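MALDALE STUDENTS TEACH ROBOTS TO HANDLE LAUNDRY

FOR IMMEDIATE RELEASE
April 6, 2026

MALDALE - Students in the Talebi after-school robotics club are heading to the Drirnosik Challenge this month with a cloth-handling project. Thirteen students, 2 teams. Soft items only, no blocks or balls this year.

Teams record themselves doing chores with a hand-held gripper, then use the recordings to train a robot arm. Goal is 400 recordings before the event. Parts supplied by Plulteteck.

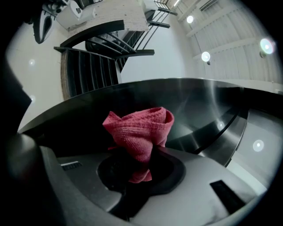

A red cloth held in the gripper during club work.

"Cloth is hard, it never lands the same way twice," said club adviser Marietjie Mahlangu. "The kids picked it anyway. Very proud of them."

Families and press welcome at the open practise, date to be anounced. Interviews with students by request, parent permission needed.

Contact: Marietjie Mahlangu, Talebi Robotics Club, Maldale

###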